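The Bin at Stemden

The lost property office at Stemden closed to the public at four, and the sorting was done after that, with the shutter down. The procedure ran to two pages. Items were tipped into the grey metal bin, taken out singly, described on a card, and shelved by the date of finding. An item that could not be described was to be described anyway.

Kjærgaard had written the procedure before he retired to Traltthorpe. He had also specified the bin. The floor had two small round holes near the front, left over from its earlier use in the boathouse, and he had allowed for these in a footnote: coins to be removed first. The back wall was badly scraped along the top. There was no footnote for that.

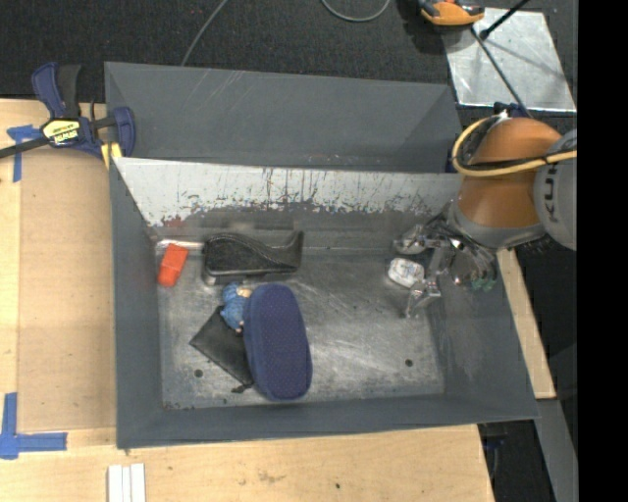
By Hanne Lykkegaard
First published in Plinness, 3 August 2018

The clerk began with the cases, as the procedure required. Large before small, closed before open.

The navy blue one was the largest thing in the bin. She wrote: case, oval, long, dotted all over, seam down one side. The card had a box for contents and a second box for presumed contents. She left both blank and went on to the black one lying against the back. It looked like leather. She wrote "leather-like", the form of words Kjærgaard preferred, after a dispute over a handbag that had cost the office 600 in compensation and him a summer of letters.

The flat black pouch was partly under the blue case. Its drawstring was knotted. Under section 4, knots were not to be undone before the item had a number, so she gave it one: 2,267. The ledger had been ruled for 2,000 entries, and the rest were on sheets pinned inside the back cover.

That left the small things. There was a blue figurine with a rounded head, of a size to be carried in a coat pocket. There was an orange-red piece, shaped something like a block, with a crease across the middle. There was a small white one, rounded, with faint grey marks.

She turned to the list of permitted nouns. It offered "toy", "ornament" and "part". She put the figurine down as a toy, considered it, and added "or ornament". The orange-red piece became a part. Part of what was a question for the claimant.

For the white one she tried each noun in turn and wrote none of them. In October a man had come to the counter and asked for something small and white. He could not say what it was either. She had filled in an enquiry card for him, and under "description" he had asked her to put "I would know it".

She found the card in the drawer, under M for miscellaneous. She copied his wording into the ledger, in ink, and entered the shelf number beside it. Then she took the next blank card and started on the coins.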